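Ata da reunião do Clube de Robótica Mellow
Mês de referência: setembro
Início: 18h10, sala 108

Presentes: Hae-won Shim (orientadora), equipe de coleta, equipe de software, equipe de mecânica e dois alunos novos do primeiro ano. Ausência justificada do representante da equipe Owusu, que enviou seus pontos por escrito.

1. Aprovação da ata anterior

Lida e aprovada com uma correção: o empréstimo do multímetro foi para a equipe de mecânica, e não para a de software.

2. Tarefa do armário

A equipe de coleta apresentou o andamento da tarefa de abrir e fechar portas, que será a prova principal do clube no desafio Prarcombe. O total está em 647 demonstrações gravadas com a garra manual. Ficou registrado que a aproximação frontal continua sendo o ponto de partida padrão, com os dois puxadores pretos à vista e as portas fechadas.
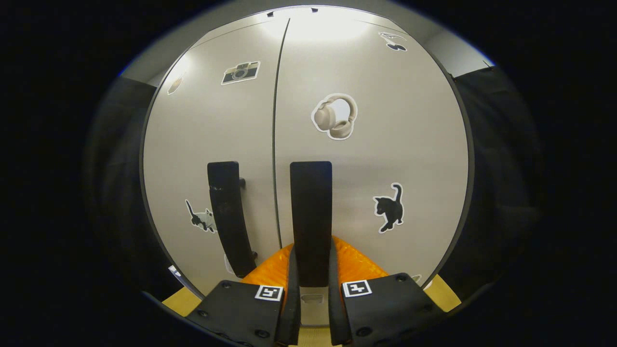 Tarefa do armário: garra diante das duas portas fechadas.

Hae-won Shim pediu que todos mantenham o mesmo ritmo na aproximação. Nas gravações dos alunos mais experientes o movimento é rápido demais no último trecho e o software perde o alinhamento com o puxador. A equipe de software mostrou dois gráficos de trajetória e confirmou o problema.

Discutiu-se se os adesivos das portas devem ficar. A equipe de mecânica prefere retirar, pois o armário da prova pode ser liso. A equipe de software quer manter em parte das gravações e comparar os resultados. Decidido: ficam como estão até completar o lote atual, e o lote seguinte será gravado sem adesivos.

3. Critério para porta aberta

Havia divergência entre as planilhas. Alguns alunos marcavam sucesso assim que a porta se soltava do batente, outros só com a porta toda aberta. Por votação, passa a valer um ângulo mínimo de 80 graus, medido na gravação. O interior precisa ficar visível para a garra, inclusive a parte de baixo do compartimento. As demonstrações já rotuladas serão revistas pela equipe de software.

Também foi lembrado que a porta esquerda permanece fechada nas gravações da porta direita. Quem abrir as duas deve usar o outro código de tarefa na planilha.
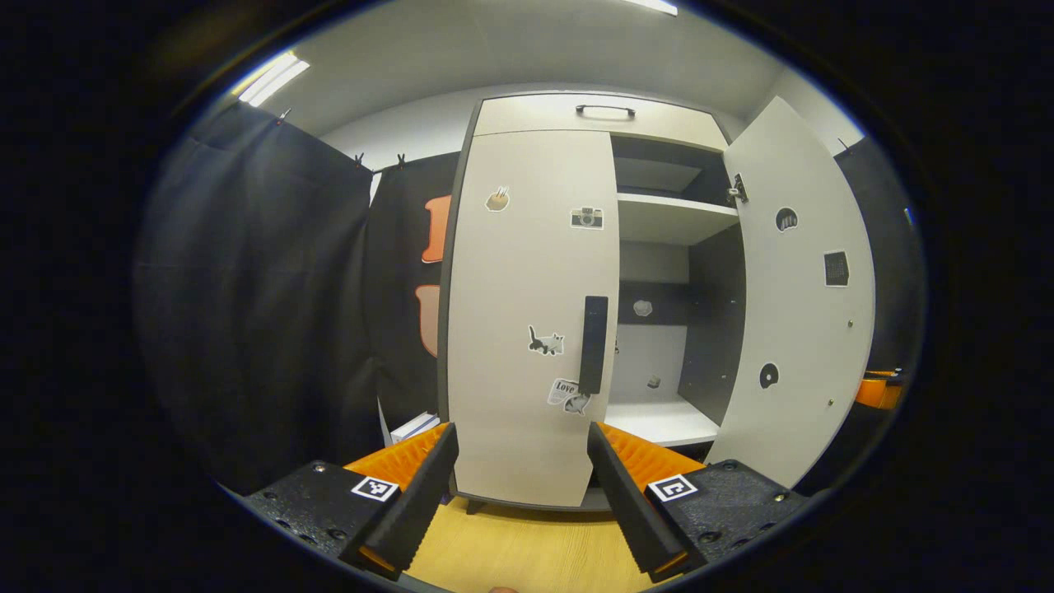 4. Material e orçamento

A equipe Owusu informou por escrito que a garra reserva está com folga em um dos dedos e não deve ser usada até o conserto. A mecânica fica responsável pelo reparo. O pedido de parafusos e almofadas de reposição à Gasport foi aprovado, com 6 pares de almofadas. O frete será dividido com o clube de eletrônica - falta confirmar com eles.

Os cartões de memória devem voltar para a gaveta no fim de cada sessão. Dois voltaram sem etiqueta neste mês.

5. Alunos novos

Os dois alunos do primeiro ano entram na equipe de coleta. Antes de gravar sozinhos, cada um fará uma sessão acompanhada e aprenderá a conferir os marcadores da garra e preencher a planilha.

6. Encaminhamentos

Software: rever os rótulos de porta aberta e enviar a lista de demonstrações descartadas.
Coleta: concluir o lote atual e retirar os adesivos antes do próximo.
Mecânica: consertar a garra reserva e fazer o pedido à Gasport.
Hae-won Shim: consultar a organização do Prarcombe sobre as medidas do armário e o tipo de puxador.

Reunião encerrada às 19h25. A próxima será na mesma sala, com horário a confirmar pela lista de e-mails do clube.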